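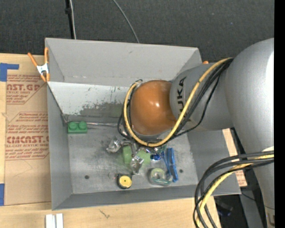
Gizella Vincze
Head of Communications, Szabó Stair & Railing

GRIRKISTHORPE, Mar 17, 2023. Szabó Stair & Railing is pleased to announce that it now sells a staircase that does not squeak. Customers who like the squeak may still order the old one.

The new line is called Undemura, and it goes on sale today through the company's showroom and its dealers in Drorport. It is a closed-riser staircase in white oak, ash or hard maple, built to order and delivered in one piece where the front door allows. Where the front door does not allow, it arrives in two, with a joint at the landing and a set of instructions that our own installers have agreed to read.

Squeaks come from wood rubbing on wood, or on a nail that has lost interest in its job. Undemura treads sit in tapered housings and are held from below with glued wedges and screws. This is an old method. We stopped using it at some point to save time, and we have spent a good part of the years since then going back to people's houses with a tube of adhesive.

"I have wanted to bring wedges back for 16 years," said Tímea Vass, shop manager. "I brought it up at every planning meeting. In October they ran out of other things to talk about."

Standard widths run from 36 to 48 inches, and wider flights are quoted separately. Newel posts come in five patterns, one of which is plain and outsells the other four. Handrails are shaped to match and can be continued around a landing without a visible break. Stain is matched to a sample of the customer's floor. Please send a piece of the floor. A phone picture of the floor, taken at night, is less useful than people hope.

Undemura staircases carry a 10-year warranty against noise. The warranty covers treads, risers and stringers. It does not cover teenagers.

Lead time is 10 weeks from approved drawings. A site measure within Grirkisthorpe or Drorport costs $775, credited in full against the order.

Dealers can request a sample tread and a price list from the showroom. The tread is heavy, so please mention if your mailbox is small.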